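Light in a Plain Room: The Ceiling Tube and the White Wall
Sirwood Science Pages for Young Readers
Updated 7/16/23
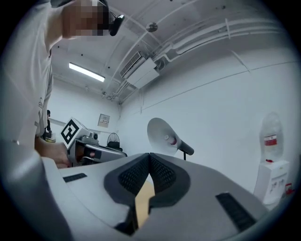
A room where people work with their hands needs enough light to see small things. A person picking up a little block has to see its edges, judge how far away it is, and tell which side is facing up. The light for this job often comes from a fluorescent fixture on the ceiling. The walls and the ceiling also do part of the work.

What is inside a fluorescent tube

A fluorescent tube is a sealed glass tube. Most of the air has been taken out of it. In its place are a small amount of a gas, usually argon, and a very small amount of mercury. Some of the mercury is in the form of vapor, which means it has spread out as a gas.

At each end of the tube is a metal part called an electrode. Electricity passes from one electrode to the other through the gas. The moving electricity is made of tiny particles called electrons. When an electron hits a mercury atom, the atom takes in energy for a very short time and then gives it off again.

The energy is given off mostly as ultraviolet light. Human eyes cannot see ultraviolet light, so at this stage the tube would look quite dim.

The inside of the glass is coated with a white powder called phosphor. The phosphor absorbs the ultraviolet light and gives off light that people can see. This change is called fluorescence, and it is where the lamp gets its name. The glass blocks nearly all of the ultraviolet light that is left over.

The ballast

A fluorescent tube cannot be connected directly to the power supply. Once electricity begins to flow through the gas, more and more of it would flow until the tube was damaged. A part called a ballast limits the flow. It is normally hidden inside the fixture.

Older ballasts are made with coils of wire around a metal core. They sometimes hum. Newer ones are electronic and are usually quiet.

The ballast also affects flicker. In places where the electric current makes 50 full cycles each second, a lamp with an older ballast brightens and dims 100 times each second. There are two peaks of brightness in every cycle. That is too fast for most people to notice. Electronic ballasts run the tube thousands of cycles per second.

Why the fixture is long

A small, very bright lamp sends its light from nearly one point. Objects under it have dark shadows with sharp edges. A long fixture sends light from many places along its length. If your hand blocks the light from one end, light from the other end can still reach the table. The shadow is paler and its edge is soft.

Scientists divide a shadow into two parts. The umbra is the part that receives no light from the lamp. The penumbra is the part that receives light from some of the lamp but not all of it. A long lamp makes a wide penumbra in the direction it runs.

What the white walls do

Light travels in straight lines until it meets something. When it meets a wall, some is absorbed and some is reflected. The color of the wall decides how much.

Suppose a wall reflects 50 parts out of every 100 parts of light that reach it. The other 50 parts are absorbed and become a tiny amount of heat. A darker wall might reflect only 20 parts out of 100. A clean white wall reflects far more than either of these.

Most wall paint is not like a mirror. Its surface is uneven when seen very close up, so the reflected light goes off in many directions. This is called diffuse reflection. In a room with a white ceiling and white walls, diffuse light reaches the sides of objects and the spaces beneath them. The ceiling fixture alone would light mainly their tops.

Shiny and dull surfaces

Smooth plastic and metal can show a bright streak where they curve. The streak is a reflection of the lamp. It appears only where the surface is at the correct angle to send light to the viewer's eye. If the viewer moves, the streak moves too.

Bare wood and rubber are usually duller. They scatter light, so a small block of unpainted wood looks much the same from different positions. Dark materials with many small holes look darker still. Light goes into the holes, bounces around inside, and most of it does not come back out.

Something to try

You need a desk lamp, a sheet of white paper, a sheet of black paper and a small toy block. Ask an adult to set up the lamp.

Place the block on a table and put the lamp on its left side. Look at the right side of the block, which is in shadow. Stand the white paper upright on the right side, close to the block, facing it. Look at the shadowed side again. Replace the white paper with the black paper and look a third time.

Write down which paper made the shadowed side brighter. Move the white paper farther away, a little at a time, and record what changes. Do not touch the bulb or look straight into it.

Words used on this page

Absorb: to take in light or another form of energy.
Ballast: the part that limits the electricity in a fluorescent tube.
Diffuse reflection: reflection that goes off in many directions.
Electrode: a metal part where electricity enters or leaves the gas.
Penumbra: the lighter part of a shadow.
Phosphor: a powder that changes ultraviolet light into visible light.
Umbra: the darkest part of a shadow.

A note on old tubes

Fluorescent tubes contain mercury, which is poisonous. They should not go in the household trash. An adult should take them to a collection point that accepts lamps. If a tube breaks, leave the room and tell an adult.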